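### 3.2 Lint shedding in shared laundry rooms

Second part of the field work. The first part (Section 3.1) dealt with dryer vents only; this one is about what ends up on everything else – clothes, shelves, folding surfaces, hands. Data from the Zondasham building and the Lutness building, collected in November. Both have one laundry room on the ground floor, both open until late.

We asked tenants to hand in one dark cotton item after a normal wash and dry. 114 items came back, fewer than hoped. Zondasham gave us more than half. Each item was pressed once with a wide strip of clear tape, the strip stuck to white card, the card scanned and the fibers counted by hand. Slow work, but cheap, and the counts from two readers agreed well enough that we did not go to a third.

Three things we wanted to know. Does mixing towels with clothes matter. Does drum load matter. Does it matter what the item touches after it leaves the dryer. Earlier work mostly stops at the second question, which seemed odd to us, as people fold things on whatever is nearby and that surface is hardly ever wiped.

Towels matter a lot. Items dried with at least one towel had a median of 43 fibers per strip; without towels the median was in the single digits. The worst strip we kept had just over 2000, from a black sweatshirt dried with a new bath mat. We left it in the plots but not in the means. Load mattered less than expected – very full drums were a bit worse, half full and nearly full drums looked the same.

The third question is harder. We used the Tsuchiya wiping scale, which scores a surface from 0 (clean) to 5 (visible mat of fiber), and scored the folding tables morning and evening. Scores went up over the day in both buildings. Items folded on a table scoring 4 or more picked up fibers that were not thier own color, mostly white and pale blue. Felt-like and matte surfaces hold on to fiber longer then smooth ones, and the fibers tend to gather at tips and ridges, where they are easiest to see against black (Figure 4).

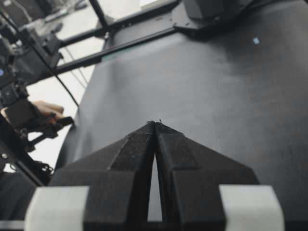

**Figure 4.** Small fibers and specks of lint on matte black surfaces.

Wiping with a damp cloth took the table score down to 0 or 1 every time. Dry wiping mostly moved it around. The Rondent roller, bought for the Lutness room halfway through, was used for a few days and then went missing, so no result for that.

Limits. Tenants picked the item themselves, so probably their worst or their best. No control over detergent. Tape pressure not measured. Fiber length ignored completely, even though short fibers from towels likely behave differently from long ones – see Section 5. Color sorting was done by eye under the room lights, which are yellow in Zondasham and white in Lutness, so the pale blue counts should be read with care.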